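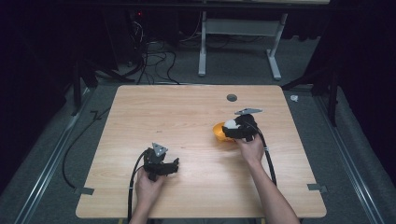
Imprimir esta entrada
Enviar por correo electrónico

Enero, de noche

He llegado a casa a las 9 con los antebrazos cargados y sin ganas de cocinar. Pan con queso, una mandarina y a escribir, que si no lo dejo apuntado hoy mañana ya lo cuento de otra manera.

Por la mañana terminamos de pasar la tarea del cuenco a las pinzas de mano. Hasta diciembre la hacíamos por control remoto, sentados, moviendo los brazos del robot con los mandos y mirando el monitor. Ahora se hace con las pinzas en las manos, directamente sobre la mesa, y el robot ni siquiera está delante. Luego se le pasa el movimiento y él tiene que apañárselas con sus propios brazos. Llevo tres semanas con este sistema y todavía me siento rara cogiendo una pelotita blanca con dos dedos negros de plástico en el extremo de un mango, teniendo los míos a cinco centímetros.

Lo de plástico lo pongo por costumbre, no sé de qué son. Tengo que preguntarlo, pesan más de lo que parece.

La tarea es tonta: la pelota, el cuenco naranja, la mano derecha trabaja y la izquierda acompaña. Damian Baumgartner insiste en que la izquierda no se quede muerta. Dice que si la dejo siempre en el mismo punto, el robot aprende que la izquierda es un adorno y después, en las tareas de dos manos, le cuesta arrancar. Yo la mantengo abierta, apuntando hacia arriba, a un lado del cuenco, y procuro que se mueva un poco de una repetición a otra. Me cuesta. La mano izquierda se me va sola a apoyarse en la mesa.

El objetivo eran 100 repeticiones buenas. He hecho las 100, pero 9 las tuve que tirar y repetir, casi todas por lo mismo: giro demasiado la muñeca derecha al llegar al borde, la placa gris de encima de la pinza se inclina y el seguimiento la pierde. En el monitor se ve como un salto, la pinza está en un sitio y de repente está en otro. Si ese salto entra en los datos, el robot lo copia. Ya pasó en noviembre con los vasos y estuvimos dos días buscando el fallo en el brazo cuando el fallo era mío.

Damian propuso acercarme al cuenco desde la derecha y un poco más de frente. Funcionó mejor. También me dijo que fuera más despacio en los últimos centímetros y más deprisa en el resto, porque yo lo hacía todo a la misma velocidad, como quien lleva sopa. Lo he apuntado en la hoja de la tarea con mis palabras:

– Entrar por la derecha, muñeca casi recta.
– Parar un instante en el borde antes de abrir.
– No corregir a mitad de camino. Si sale mal, se termina mal y se descarta.

Lo tercero es lo que más me cuesta. Cuando la pelota resbala el cuerpo quiere arreglarlo enseguida, y hay tareas en las que arreglarlo está bien, Damian graba series enteras de errores y recuperaciones. En esta no. En esta quieren el movimiento limpio.

Los cables siguen siendo un incordio. El de la mano izquierda hace un bucle delante de mí y a cada rato lo piso con el antebrazo. El de la derecha me va siguiendo el brazo y tira cuando lo estiro hacia el fondo de la mesa. He probado a sujetármelo con una goma del pelo en la muñeca. Aguantó hasta la pausa y después me dejó marca. Mañana llevaré una cinta de velcro de las de la bicicleta.

A mediodía comimos en la cocina pequeña. Hablamos del nombre de la tarea, que en la lista sale como Messide 2. Messide 1 era la de los vasos. El 3 va a ser con tapa: coger la tapa con la izquierda, la pelota con la derecha, soltar la pelota y tapar. Por eso tanta insistencia con la izquierda. Me habría gustado saberlo antes, habría practicado de otra manera. Se lo dije a Damian y me contestó que creía que estaba en el correo. Lo he buscado y sí, estaba, en el último párrafo.

Por la tarde cargaron lo de la semana pasada en el robot de la otra sala, el que llaman Plolier, y fui a mirar. Es la parte que más me gusta y la que menos veo. La primera vez llegó hasta la pelota, la cogió y la soltó fuera, por delante del cuenco. La segunda la dejó dentro. La tercera también, pero dando un golpecito en el borde, y reconocí el golpecito. Lo hago yo cuando estoy cansada. Es una sensación extraña verlo hecho por otro, y más por un brazo sin cara. Þrastardóttir, que lleva los entrenamientos y estaba con el portátil en las rodillas, dijo que el golpe no le preocupaba y que se iría con más datos. A mí sí me preocupa un poco. Si se ha quedado con eso, se habrá quedado con otras cosas que yo no reconozco.

Le pregunté si convenía que grabara otra persona parte de las repeticiones. Dijo que sí, que está previsto, que en cuanto haya dos juegos de pinzas calibrados entrará alguien zurdo. De momento solo hay uno.

Después volví a mi mesa para dejarlo todo en su sitio y aproveché para practicar lo de la tapa sin grabar, con la tapa de un tarro de mermelada que había en la cocina. Fatal. Con las pinzas no se nota cuándo la tapa asienta, hay que mirarlo, y la propia pinza me tapa lo que quiero mirar. Inclinando la cabeza hacia la izquierda se ve algo. Mañana lo intentaré cogiéndola por el canto en lugar de por arriba.

En el autobús he leído cuarenta páginas de Illness, me faltan dos capítulos. Va mejor desde que la hermana vuelve al pueblo. Hacía frío y las ventanillas iban empañadas.

Cosas para mañana: velcro, devolver la tapa, preguntar por el peso de las pinzas, repasar la hoja de Messide 3 antes de empezar. Y estirar las muñecas en la pausa – lo digo todos los días y hoy tampoco lo he hecho.

Imprimir | Enviar por correo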